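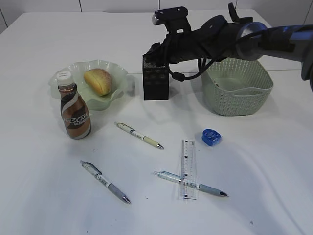

Section 3. Laying Out the Table for the Desk Tidy Task

Welcome back! By now your club's arm should be clamped down and talking to the laptop, so we can get to the part most students have been waiting for. The Desk Tidy is the first task in the Vinivov Club Challenge, and it asks the arm to put loose desk things where they belong. Spread a plain white cloth over the table first, then stand the mesh pen holder upright under the gripper and set the basket beside it, with the pens lying at different angles out in the open. A bread roll in a glass bowl and a bottle of coffee drink make fine distractors - things the arm has to leave alone.

1. Smooth the cloth with your hands. Small wrinkles are fine, but a thick fold can catch a pen.

2. Lay out the pens, the ruler and the sharpener. Let one pen cross under the ruler if your team is going for the harder version.

3. Move the arm to its start pose and check that the cable hangs freely.

4. Open the Druker panel, set the speed to 200 and press Home. Wait for the arm to stop.

5. Run the task 2 times with a teammate at the stop button, and write down every dropped pen in your log.

Note: Teams coming to the Trarkedthorpe meet in November will get their layout on the day, so do try plenty of different ones at home.

Caution: Keep hands, sleeves and long hair away from the table while the arm is moving. If a pen rolls off, press Stop before you reach for it, please!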